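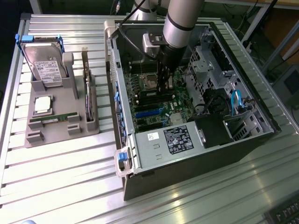

Notes on the Mernell burn
September 2, 2026

The Mernell block was due to be burned in February and was put off three times, twice for wind and once because the ground fuel was too damp to carry a flame. It was finally lit last week, and I went up as a spare pair of hands on the east line. These are my notes, written up while I can still read them.

The block is 400 hectares of open woodland with a grass layer, bounded by the Jeko track to the east and the stream below Rugemalira to the south. The north side has no natural boundary. A line had been cut there by hand and scraped down to bare soil, wide enough for short grass but narrow, in my view, for the patch of tall growth near the gate. Getachew Abdella, who ran the burn, had that patch cut and raked the evening before.

A test plot was lit in the north-east corner first. Flame height stayed below the knee, and the smoke rose well before bending off towards the empty side of the valley. Bontu Ayele took wind and humidity readings at the gate and called them out over the radio every half hour. The agreed upper limit for wind was 8 knots at eye level. It touched 5 in the first hour and stayed below that until the middle of the afternoon.

Lighting went along the downwind edge, so the fire had to back into the wind. A backing fire is slow. It moved at a pace you could follow on foot without trying, and it took nearly three hours to give us a black strip deep enough to trust. Only then were the inner strips lit, each one running a short distance into ground that had already burned.

We had one spot fire over the Jeko track, in a rotten log. Two people with backpack pumps dealt with it, then broke the log open and wetted the inside. It was checked again at dusk and once more the next morning, when it was cold to the back of the hand.

A few points I want to keep for next time:

The radio at the stream end drops out below the bank. Fetura had the same trouble and put a relay person on the slope.

Drip torch fuel ran short on the inner strips. The cans were all at the gate, and the walk cost us time while the wind was still good.

Mop-up was planned to a depth of ten metres from the line. On the north side I would double it – there are too many standing dead trees within falling distance.

The burn was patchy, as intended. The damp hollows are still green and the ridge is black from end to end. I left markers at the corners of my own small plots and will go back to them after the first decent rain.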